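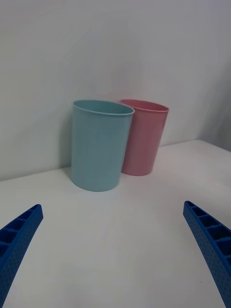
Songül Kaplan perguntou, logo na primeira apresentação do grupo, se não seria mais sensato comparar as garras com peças rígidas, que dão números limpos, e deixar os copos de plástico para quem já tivesse o controlador afinado. Pensámos bastante nisso (e agradecemos a franqueza!), mas ficámos com os copos, porque era com objetos leves e macios que o nosso controlador antigo se portava pior.

Relatório do projeto Sotska
Comparação de dois controladores para um par de braços com garras de dedos flexíveis
15 abr 2024

O trabalho começou em novembro, na oficina de Brandemcombe, com uma pergunta que nos parecia simples e que depois nos ocupou muitas tardes: para a mesma tarefa de servir uma bebida, compensa trocar o controlador Triltex, que já conhecíamos bem, pelo Işık, mais recente e com uma documentação bastante mais curta do que gostaríamos? A tarefa tem dois copos, um azul-claro e um cor-de-rosa, e uma garrafa transparente que um dos braços tem de agarrar, levantar e inclinar.

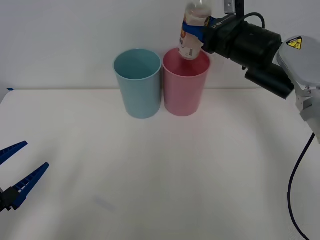 Figura 2. Garrafa invertida sobre o copo cor-de-rosa, segura pela garra direita.

Fizemos ao todo 373 tentativas, repartidas pelos dois controladores, e em cada sessão mudávamos a posição da garrafa entre cinco pontos da mesa. Com o Triltex, a aproximação era suave, mas a força de fecho custava a acertar e passámos demasiado tempo a mexer em ganhos. O Işık fechava de forma mais regular, embora tivesse um atraso incómodo ao rodar o pulso, que o Volkan Duman nos ajudou a reduzir com muita paciência e quatro versões do ficheiro de configuração.
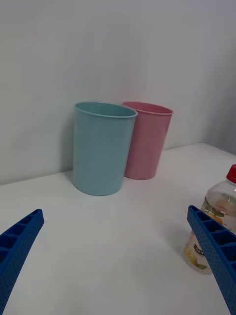
Tempo de leitura: 5 minutos

Quanto às câmaras, usámos uma vista fixa da bancada e outra junto à garra. A do pulso foi a que mais nos ensinou, pois deixa ver os dois dedos azuis em relação ao objeto, mas quando a garrafa fica muito à direita aparece só em parte, e a estimativa da posição piora. A vista fixa resolve isso, perdendo em pormenor. Acabámos por juntar as duas, dando mais peso à do pulso na fase final da aproximação.
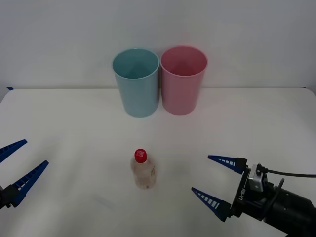 Qual dos controladores recomendamos a quem continuar o projeto?
O Işık, desde que se guarde tempo para corrigir o atraso do pulso antes de recolher dados. Os ficheiros do Triltex ficam na pasta do grupo, com as nossas notas sobre os ganhos, para quem quiser repetir a comparação com outra garrafa.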